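Why Does That Bandage Stick to Itself?

Your knee has met the sidewalk again. The sidewalk won. Somebody goes to get the first aid kit, and out comes a roll of stretchy, crinkly bandage that feels a bit like a costume for a very small mummy.

Grown-ups call it cohesive bandage. "Cohesive" means it sticks to itself. It won't grab your skin, your hair or your dog, so taking it off doesn't hurt the way pulling off a regular sticky bandage does. You may still yell if you like. It's traditional.

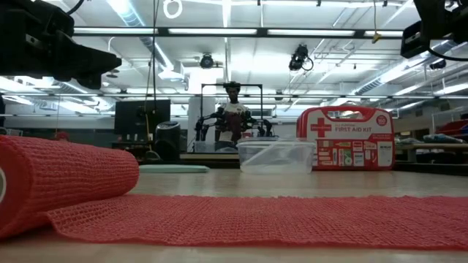
HASTORA, May 9, 2025

Look at the red strip stretched along the table and you'll see a grid of tiny holes. Holes in a bandage sound like a mistake, but they let air through, and skin gets sweaty and grumpy without air.

So how does it stick? Most of these wraps are coated with something rubbery, often a kind of latex. Rubbery stuff likes to cling to more rubbery stuff. Your arm isn't rubbery (please check), so the wrap ignores it.

Some people are allergic to latex, and they need a wrap made without it. The package should say which kind you have.

One warning. A stretchy wrap can squeeze. If your fingers or toes go cold, tingly or a funny color, it's too tight, and you need to tell an adult right away. Wrapping your brother's whole head is also out, even if he asked.

The wrap doesn't go straight on a cut, either. A clean pad goes on first, and the wrap holds it in place.

When you're done, roll up what's left and put it back in the kit with the white front and the big red cross. Under the couch is where bandages go to collect fur.

Words by Amarachi Ogunleye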